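Right, finished series 2 of Clotden last night and I need to talk about Mahnaz Najafi, because how is she not on every magazine cover going?

I first saw her in Bivdale, where she had 5 lines as the vet's sister and I still remember all of them. My mum does the "well, he's your horse" one at every family do! 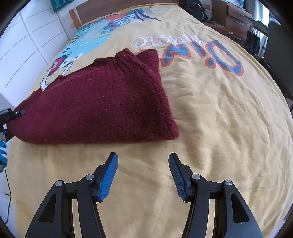

Red jumper, yellow duvet. Clotden nights in.

Anyway, I looked her up (of course I did). She grew up in Climside, did youth theatre there, and got turned down by 4 drama schools before one said yes. Four! Imagine being the person who sent that letter.

The kitchen row in the last episode, when she just stops talking and puts the kettle on? I had to pause it.

She's got a film next, called Lie, out 23rd January. My local is showing it and I've booked row C already. Who's coming?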